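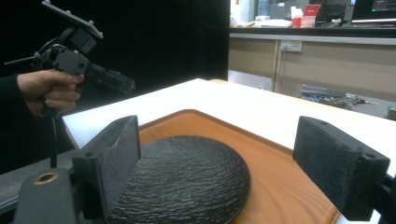
Assiette noire à surface striée, sur un plateau en bois.

Entretenir un plateau en bois : nettoyer, poncer, huiler

Par Negin Alipour, mis en ligne le 26 novembre 2022

Un plateau en bois vit longtemps si on s'en occupe un peu. Le mien sert tous les jours, pour le thé du matin et pour porter les assiettes jusqu'à la table, et je l'ai laissé deux années sans aucun soin. Le bois était devenu gris sur les bords, avec des ronds blancs au milieu. J'ai donc appris à le remettre en état et j'écris ici ma méthode, pour les personnes qui n'ont jamais fait ce travail. Le français n'est pas ma première langue, je vous prie de m'excuser si un mot de menuisier n'est pas le bon.

Ce qu'il faut préparer

Du savon de Marseille ou un savon noir sans parfum
Deux chiffons de coton qui ne perdent pas leurs fibres
Du papier abrasif, grain 180 et grain 240
Une cale en liège pour le papier
De l'huile pour bois compatible avec les aliments
Un vieux journal pour protéger la table
Un bocal en verre avec de l'eau

Pour l'huile, j'utilise celle de Grovis, qui est vendue en petit flacon. Une huile de lin pure convient aussi, mais elle demande beaucoup plus de patience au séchage. Je déconseille l'huile d'olive et l'huile de tournesol : elles ne durcissent pas et elles finissent par sentir le rance.

Savoir si le plateau est verni ou huilé

C'est la première question, et elle change toute la suite. Posez une goutte d'eau sur le dessous du plateau, dans un endroit discret, et attendez. Si la goutte reste bien ronde et que le bois ne change pas de couleur, il y a probablement un vernis. Si elle entre dans le bois et laisse une tache plus foncée, le bois est nu ou son huile est usée.

Un plateau verni ne se huile pas. L'huile resterait à la surface, collante, et il faudrait tout enlever. Si le vernis est encore beau, un lavage suffit. S'il s'écaille, il faut le poncer entièrement avant de continuer.

Étape 1. Laver

Mouillez le chiffon, essorez-le très fort, frottez-le sur le savon. Passez dans le sens des fibres, puis dans les angles et sous le rebord, où les miettes aiment se cacher. Rincez avec le deuxième chiffon, seulement humide. Ne mettez jamais le plateau dans l'évier plein, et encore moins dans le lave-vaisselle.

Essuyez tout de suite et posez le plateau debout contre un mur, loin du radiateur. Si on le laisse à plat, l'air passe d'un seul côté et le fond peut se courber. Il faut attendre le lendemain pour poncer.
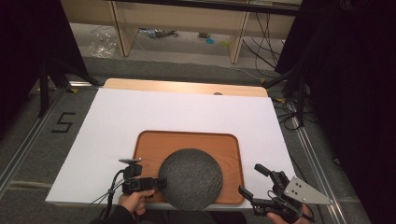 Temps de lecture : 4 min

Étape 2. Poncer

On commence avec le grain 180, autour de la cale, toujours dans le sens du fil. Appuyez peu. C'est le papier qui travaille, et une main trop lourde fait des creux que l'on voit ensuite à la lumière. Pour le rebord arrondi, enlevez la cale et pliez le papier en trois dans la main.

Les ronds blancs partent assez vite, ce sont des marques d'humidité qui restent près de la surface. Les taches noires sont plus difficiles. Elles viennent souvent d'un objet en fer laissé sur le bois mouillé, et j'ai dû en garder une, dans un coin, pour ne pas trop amincir le fond.

Passez ensuite un chiffon à peine humide sur tout le plateau. Les fibres vont se redresser et le bois deviendra un peu rugueux sous les doigts, c'est normal. Laissez sécher, puis finissez avec le grain 240, très légèrement. Enlevez la poussière avec une brosse douce.

Étape 3. Huiler

Versez un peu d'huile sur le chiffon, jamais directement sur le bois. Étalez une couche mince, d'abord le dessous, ensuite les bords, et le dessus en dernier. Attendez 30 minutes. Tout ce que le bois n'a pas bu doit être essuyé avec soin, sinon vous aurez des zones brillantes qui collent.

Le lendemain, recommencez de la même façon. Pour un bois très sec, une troisième couche peut être utile. Mon amie Usha Krishnan, qui m'a prêté sa cale, fait toujours la dernière couche avec un chiffon presque sec, et j'ai adopté son habitude.

Attention aux chiffons imprégnés d'huile. Ils peuvent s'enflammer tout seuls quand on les laisse en boule. Mettez-les dans le bocal rempli d'eau, fermez, et déposez-le à la déchetterie.

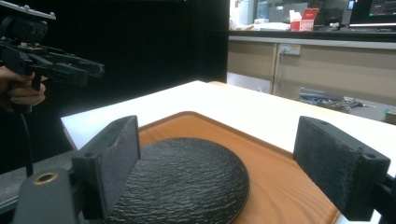
Photo : atelier Liltside

Étape 4. Laisser durcir

L'huile semble sèche au toucher bien avant d'être dure. Suivez le délai écrit sur le flacon avant de poser de la vaisselle, surtout la vaisselle chaude. Pendant ce temps, gardez le plateau dans une pièce aérée.

Au quotidien

Les assiettes en grès ou en ardoise ont parfois un dessous rugueux qui raye le bois. Passez le doigt sous le pied de l'assiette ; si cela accroche, collez de petites pastilles de feutre, ou posez une serviette entre les deux. Soulevez toujours l'assiette au lieu de la faire glisser.

Un liquide renversé s'essuie sans attendre. Pour le vin et le thé, ajoutez un peu de savon. Le citron coupé en deux enlève l'odeur d'oignon, mais il faut rincer après, car l'acide éclaircit certains bois.

Quand faut-il recommencer ?

Refaites l'essai de la goutte d'eau de temps en temps. Je huile mon plateau en avril et au début de l'hiver, une seule couche, sans poncer. Si vous l'utilisez peu, une fois par an peut suffire.

Questions reçues

Peut-on mettre de la cire par-dessus l'huile ? Oui, de la cire d'abeille, quand l'huile est complètement dure. Elle donne un toucher doux, mais elle marque avec la chaleur.

Et pour le bambou ? La méthode est la même, avec encore moins d'eau et directement le grain 240.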